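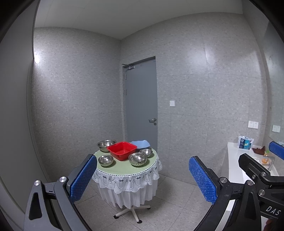 The round table in the wash room, with bowls and basin set out on the green cloth.

Boltotbridge Community Kitchen
Progress report to the Grevano Fund
2024-09-01
Prepared by Geum-ok Seok

1. What the grant was for

The fund gave us 900 pounds towards bowls, basins and table linen for the shared meals, and towards making better use of the tiled wash room next to the kitchen. Before May all the rinsing and sorting was done at the one kitchen sink, and people who came to help with the vegetables had to wait for the people doing the dishes.

2. What has been done

The round table has moved out of the store and into the wash room. It stands on a metal star base with castors, so one person can shift it when the floor needs mopping. We dressed it with a pale green cloth, a white lace valance with a scalloped edge and a long white skirt. The skirt was not in the first plan. Ludger Haberkorn asked for it because the room is also used on open days and he wanted the table to look cared for. It came out of the linen money and did not push us over.

The steel bowls are in use in several sizes. The largest is for washing leaves and the smaller ones are for peelings and for portions. The red basin does most of the carrying, as it has moulded handles. The light blue bowl is kept for fruit.

The counter along the wall stays as the wet side, next to the tap. The table is the dry side. This was agreed at the May meeting and most people now keep to it, though cloths still get left on the counter and have to be collected at the end.

3. Use

We served 2,055 portions in the period covered by this report. Three groups now use the wash room: the lunch club, the Loletetti cookery class and the parents' breakfast. The cookery class is the newest and uses the bowls more heavily than the other two put together.

4. Spending

Bowls and basins were bought from Kramer in one order. The linen was bought separately. Receipts for both are with the accounts. A small sum is left over and we would like to keep it for the second cloth mentioned below.

5. Problems

The cloth marks easily. It goes home with one of us to be washed and the table is then bare until it comes back, so a second cloth in the same green is needed.

The lace catches on the castors when the table is moved in a hurry — we now ask people to lift the skirt first. Ludger has offered to take the hem up a little.

Storage is not settled. The bowls nest well but the basin does not fit on the kitchen shelf, and for now it lives on the table.

6. Next period

Buy the second cloth. Put up a deeper shelf for the basin. Write a short list of which bowl is for what and fix it by the counter, in large print. Geum-ok will send the next figures once the cookery class has finished its autumn course.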